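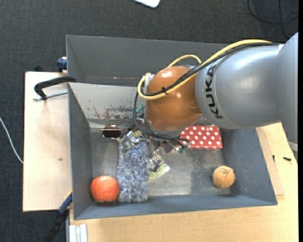

Mixed-items bin, gray, interior paint worn on the sloping wall.

Forum: Storage and Handling > Containers
Thread: Repainting or replacing gray bins used for mixed items

stepanka_simko
Posted 21 December 2025
Members are asked for their views on the bin shown at the head of this thread. The paint on the lower part of the sloping inner wall is scratched, and reddish-brown and dark gray flecks are showing. The right side wall is scuffed as well. Our site at Zenov holds 80 bins of this pattern, and a decision on repainting is due in February. Replacement has been quoted at 2680 per lot.

b_ibarra
Repainting is the appropriate course. Wear of this kind is confined to the surface until proven otherwise. Sand the patch to a firm edge, prime it, and apply two coats. We followed this procedure at Flullmont for a total of 1469, including labor.

KProchazka
I must disagree with the previous reply. Reddish-brown flecks may be primer or they may be rust, and a photograph does not settle the question. The patch should be scraped and inspected before any money is committed. Paint applied over rust will lift again.

b_ibarra
The point about inspection is accepted. I maintain that replacement is excessive for one worn wall.

marek.koubek
May I ask what is stored in the bin? Assorted objects with hard edges will mark any painted finish. Our department fitted rubber liners for 520 and has recorded no further paint damage.

stepanka_simko
The contents are mixed and change often. Liners were considered last year and declined, as small items became trapped beneath them.

marek.koubek
That can be prevented by bonding the liner along its full upper edge. Loose liners are not recommended.

KProchazka
Bonded liners also conceal corrosion. I would not approve them for a bin in this condition.

stepanka_simko
Thank you. One bin will be emptied and scraped to bare metal, and I will post the findings in this thread before the February decision.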